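**Kunano KT-70 Masking and Table Paper, brown, uncoated**

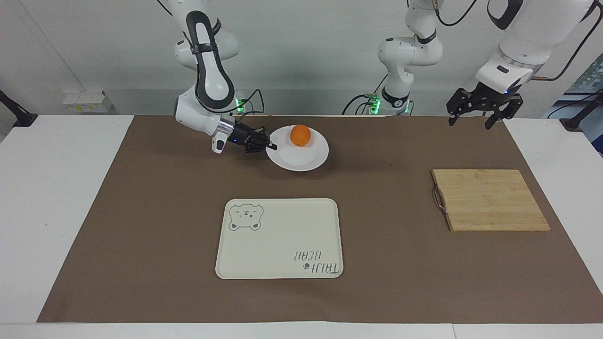
*Brown paper covering most of a table, with a white plate and an orange.*

The KT-70 is a plain brown kraft paper sold on the roll for covering benches, tables and floors. It is supplied by Suncombe from the Pedivley warehouse and replaces the older KT grade, which had a glazed face and tended to slide on smooth tops.

## Specification

| Item | Value |
|---|---|
| Order code | 2176 |
| Basis weight | 70 g/m² |
| Roll width | 1,174 mm |
| Finish | Uncoated, both faces |
| Color | Natural brown, undyed |
| Core | Cardboard, open ends |
| Rolls per carton | 2 |

Width is measured at the mill after trimming. Color varies between batches. If a job needs matched sheets, order all the rolls at once and ask for a single batch number on the packing slip.

## Use

Unroll the paper with the outer face down. The curl then pulls the edges toward the table and the sheet lies flat sooner. Let a freshly cut sheet rest before taping it. Paper that comes from a cold store into a heated room will grow slightly across the width, and a sheet taped too early may ripple.

Low-tack tape is enough on painted or laminated tops. On bare wood, fold the sheet under the edge and tape it to the underside. For tables wider than the roll, overlap the sheets by a hand's width and tape the full length of the seam.

The paper takes pencil, marker and poster paint. Thin inks will feather. It is not a barrier to oil or standing water – use the coated grade for those. It has no food-contact rating, so food should stay on a plate or tray.

## Cutting

The roll fits the Benítez wall cutter and the floor-standing version with the long bar. The serrated bar leaves a rough edge. For a clean edge, fit the straight blade and pull the sheet down at a low angle in one movement.

## Storage

Store rolls upright in the carton, off the floor. Rolls left on their side for a season develop a flat spot that shows as a faint band on every turn. Stock is rotated each September.

## Ordering

Sold by the carton only. Samples are sent folded, so the creases should be ignored when judging flatness. Trade accounts and cut-sheet requests: Begoña Quintana, Suncombe sales desk.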